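26/12/2019

The big bag clear-out (and why I love plain fabric)

I have finally done it – the fabric bag situation in our kitchen is under control! If you've been reading since November you'll know I kept promising this post. Over the years I'd stuffed up to 58 bags into every gap I could find, and opening the door under the sink had become a bit of an adventure.

So this morning I made a big pot of tea, put on some music and pulled out the whole lot. My friend Atieno Laizer gave me the best tip for this: shake each bag out, smooth it flat and only then decide. It's so much easier to be ruthless when you can see the stains!

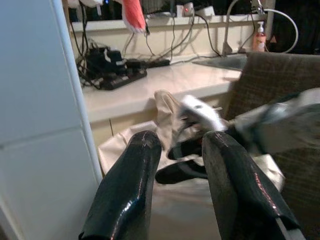
Beige fabric bag, still crumpled, with the kitchen counter behind.

The plain beige ones are my favorites by a mile. They go with everything, they squash down to nothing, and they're great for onions, bread, knitting, you name it. I kept 11 of them and folded each one in thirds, then in half (my Clirnside shopping trips will never be the same).

The rest are going to the swap table at Mollel, apart from two with broken seams that I'm cutting up for dusters. Next up is the drawer with all the lids – wish me luck!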